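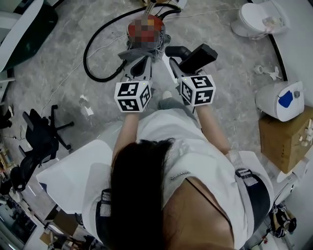 What a Pair of Hand-Held Grippers Really Costs
A buying plan for small shops that want to record cleaning and bathroom-fitting work

2023-11-27

The price on the quote is for the grippers. Most of the money in a first year of hand-held recording goes somewhere else, and a budget drawn up from the quote alone will run short before the spring.

Fovenel runs a test room set up with bathroom fixtures and uses it to record two-handed tasks close to the floor. A person wears a harness, holds one gripper in each hand and does the job with the jaws. Each gripper carries a white cube printed with square black markers, which gives the tracking software something to lock onto. The recordings are meant to train a floor-level service robot that Fovenel expects to order later. The company agreed to let us read its purchase plan line by line.

The plan has 27 lines. Only two of them are grippers.

Start with the task list
The first draft of the plan began with hardware and had to be thrown out. The second began with a list of jobs: picking up fittings, handling a hose, moving small objects across a hard floor, reaching in beside a toilet or a tub. Each job was given a reach, a load and a working height. Low work turned out to dominate, and that decided several purchases.

Low work bends the operator forward with both arms out. Weight at the wrist matters more in that position than it does at a bench, so the plan sets a limit on the gripper with everything mounted, including the marker cube and any device fixed on top. Suppliers tend to quote the bare tool. Ask for the loaded figure in writing.

Harness straps are a separate line. Fovenel priced a harness per operator and not per station, on the grounds that refitting buckles between shifts wastes paid time. Trousers, shoes and knee protection went under general workwear, where the accounting department wanted them.

Buy, lease or share
Three suppliers were asked to quote. Flanent offered outright sale with a service contract as an extra. Caron offered a lease with replacement jaws included. Brillance would only supply grippers as part of a package with software seats.

Fovenel compared them over the same period and the same number of recorded hours. The lease came out ahead on cash flow and behind on total cost. The package looked expensive until the software seats were priced separately, at which point the gap closed to almost nothing. Sale plus service won, mainly on the terms for spare parts: Flanent would ship jaw sets from stock and guaranteed the part numbers for the length of the contract.

Buyers with a shorter project should run the numbers again. A lease makes sense if the equipment will be handed back before the first major service. It makes less sense if the recordings have to be repeated a year later on identical tools.

Spares deserve more attention than they usually get. Finger jaws are a wear item. So are printed markers, which scuff and have to be replaced with an exact match in size and pattern. The plan holds 6 spare marker sets in stock and treats a damaged marker as a stop-work fault. 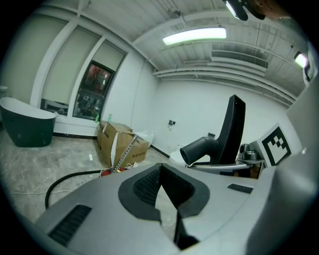 The room is a line item
Floor space is the cost most often left out. If the room already belongs to the company, the temptation is to enter zero. Fovenel charges the project an internal rent for it, covering heat, light and the loss of the room for other work. The figure was disputed, then kept.

Fixtures come next. A toilet and a freestanding bathtub take up space and are awkward to move, so their positions should be agreed before delivery. Secondhand or display units are fine for recording as long as the outside dimensions are standard. Plumbing them in is a different matter and needs its own quote. The Fovenel plan has no live water in the first phase.

Lighting was priced per fitting. Ceiling fluorescents are adequate for general work, but frosted windows let daylight in, and daylight changes through a shift. A buyer has two choices: pay for blinds, or accept the variation and record it as a condition. The second is cheaper and may give more useful data for a robot that will work in ordinary buildings.

Allow money for cable management. Hoses and white cords across a gray floor are a trip risk for a person leaning forward with both hands occupied. Covers, ceiling drops and a few hours of an electrician's time should be in the first order. Fovenel put them in the second, and the safety review sent them back to the first.

Storage is similar. Packing boxes, spare chairs and loose parts drift to the edges of any working room. A shelf unit costs little. The plan also asks for original cartons to be kept until the warranty period ends, so shelf depth was set by carton size.

Labor and storage of data
Operator time is the largest single cost in the plan. The schedule calls for 103 recorded hours in the first phase. Paid hours run well above that once setup, calibration, breaks and rejected takes are counted. Plan on paid hours, and keep the ratio of the two as a monthly measure. If it gets worse, look first at calibration and then at how long it takes to reset the objects on the floor.

Bent-over work needs short sessions. Two trained operators alternating will usually deliver more usable material than one working a full shift, and training the second is a modest one-time cost.

Data storage should be priced with a backup copy and with the charge for getting the files out again. Several hosting plans are cheap to fill and costly to empty. Read that clause before signing.

Terms to settle before the order
Loaded weight of each gripper, stated in writing
Lead time for jaws and markers
Loan tool during repair, and who pays freight
Ownership of recordings if vendor software is used
Price hold on a second pair, with an end date

Fovenel obtained the first four. The price hold was refused by all three suppliers, and the second pair has been moved to next year's budget at list price.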